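Search the guide Enter a word or part number Go

Vass Table Service Set – Owner's Guide
Part 4: Setting the Table, Serving, and Putting It All Away

Read this part before the first meal. If the first meal is already on the table, read it between courses.

4.1 Before you start

You will need the Vass set, a table, a damp cloth, a dry cloth, and food. The set doesn't include the food. We get letters.

1. Clear the table down to the bare top. Mail, keys, and homework all count as things on the table.
2. Wipe the top with the damp cloth, then the dry one. Work toward yourself so the crumbs end up somewhere you can catch them.
3. Check the table for wobble by leaning on each corner. Fix a short leg with the felt pads in the small envelope. A folded napkin also works until someone needs a napkin.
4. Wash every bowl and lid in warm water with a little dish soap. Rinse twice. The packing dust is harmless and tastes like a parking lot.

NOTE: The table should be at least 28 inches deep. You can serve on a narrower one, but elbows will be involved.

CAUTION: Do not set the bowls on a stove burner, even one that is "off." You know how that goes.

4.2 Laying out the bowls

1. Put the main serving bowl in the center of the table. People who can't reach it will say so.
2. Place a second bowl next to it, with a hand's width between the two rims. That gap is for fingers and spoon handles.
3. Put hot food in one bowl and cold food in the other. Do not stack a full bowl on a full bowl. We tested this for you.
4. Fill each bowl to the inner line and stop. The space above the line is there so that salad can be tossed inside the bowl and stay there.
5. Lay one spoon per bowl, handle pointing toward whoever complains most.

NOTE: The bowls nest when empty. If they stick together, run warm water over the outer bowl and cold water into the inner one, then twist. Do not use a butter knife. The butter knife always wins and the rim always loses.

CAUTION: The bowls are safe in the microwave for up to 2 minutes at a time. They come out hotter than the food does. This is true of every bowl ever made, but our lawyer likes to see it in print.

4.3 Keeping dry goods within reach

Nuts, croutons, sugar, and anything else that goes soft in open air should stay under a lid until it is wanted.

1. Stand the container on a flat part of the table, away from the edge and away from anybody who talks with their hands.
2. Lift the lid straight up by its knob. Tilting it scrapes the seal.
3. Take what you need with a dry spoon.
4. Put the lid back right away. "In a minute" is how croutons die.

NOTE: A seal that squeaks needs a drop of cooking oil, wiped around with a fingertip. A seal that has stopped doing anything at all needs replacing. Ask for a Miltell ring, size 68, at the parts desk.

4.4 Passing food around

1. Pick one direction and announce it. Either direction is fine. Both at once is not.
2. Pass bowls with two hands, one under the base.
3. Set the bowl down before serving yourself. Serving from a bowl held in the air looks very grand for as long as it lasts.
4. Return the bowl to the center when it has gone all the way around, or when it is empty, whichever your family gets to first.

CAUTION: A wet base slides on a polished tabletop. Dry it before it goes down.

4.5 Clearing up

1. Move leftovers to a lidded container. Be realistic about whether you will eat them.
2. Scrape the bowls, then soak them in warm soapy water for 13 minutes. The test kitchen arrived at this number and defends it fiercely.
3. Wash with a soft sponge. Steel wool leaves a cloudy patch that our warranty has no feelings about.
4. Dry bowls and lids separately, upside down, on a towel.
5. Nest the bowls with a paper napkin between each pair and put them on a shelf you can reach without a chair.

NOTE: Tomato sauce stains. Rub the spot with baking soda and a little water, leave it overnight, and rinse. If it's still there in the morning, it lives with you now.

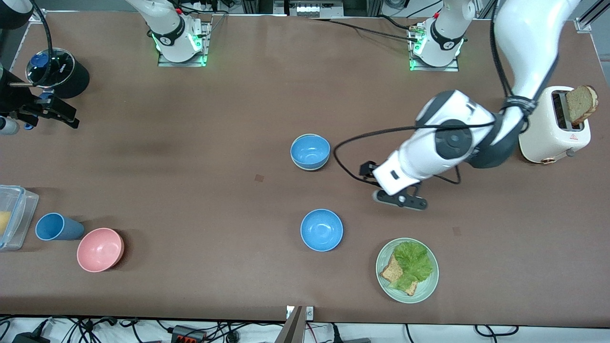 TABLE LAYOUTS > TWO BOWLS, CENTER

Two blue bowls in the middle of a brown tabletop, one set a little lower and to the right of the other, with dishes, food, and kitchen items spread over the rest. The container with the blue knob on its clear lid has its own spot off to the side. Use this layout when most of the meal has to be on the table together.

1. Start with the bowls. Everything else fits around them or waits its turn in the kitchen.
2. Stagger the bowls slightly, so that a reach for the far one doesn't put a sleeve in the near one.
3. Add plates and smaller dishes next, and the food last.
4. Keep lidded containers toward the sides. They get opened less and knocked over more.

NOTE: Anything that hasn't been touched by dessert can go back to the kitchen. It had its chance.

4.6 If something is missing or broken

Check the bottom of the carton, then the carton inside the carton. The spare seals are taped under the flap, where Gerkavbridge has been packing them for years despite our notes.

If a bowl arrived chipped, keep the pieces and write to Estíbaliz Sarmiento at the parts desk. Give the number stamped on the base and say which piece it was. A drawing is welcome but won't speed things up.

Continue to Part 5: Trays, Trivets, and the Gravy Problem

Sign up for the Vass kitchen newsletter. One email a month, mostly about lids.

Contact the parts desk | © Gerkavbridge Housewares | Back to top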